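Thread: White side plates, rings inside the rim — keep or replace?

ninnessroad
Posted 2 June 2019
I have a stack of plain white plates that came from my aunt's house. No name on the back that I can read. I want more of the same and I'm trying to work out what they are. A seller told me Skornon, but the Skornon ones I found online have a flat rim with no rings at all.

Bjartur Lauritsen
Posts: 414
Measure across the top and across the foot. Most shops only give the top figure, and that's how people end up with a stack that won't sit straight.
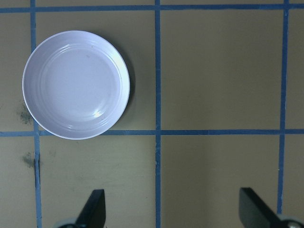
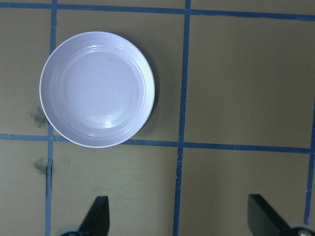 Matching white on white is harder than matching a pattern. Whites go cream, grey or slightly blue, and you only notice once they are side by side on the table. I'd look at the colour first and the shape second. The plate in both photos has a faint lavender tint to it, and a warm white next to that will look yellow. The rings inside the raised rim are worth comparing too — put a straight edge across and see how far they step down.

teatowel_730
Disagree about colour first. Shape is what makes them stack. I have three different whites in my cupboard and have never once noticed at dinner.

ninnessroad
I would notice. Has anyone tried Steinarsdóttir? They list a ringed one but want 300 kroner each.

Bjartur Lauritsen
Posts: 414
Ask them for one plate before you order the set. I bought eight blind in January and sent them all back.

teatowel_730
At that price I'd just buy a whole new set and use the old ones under plant pots.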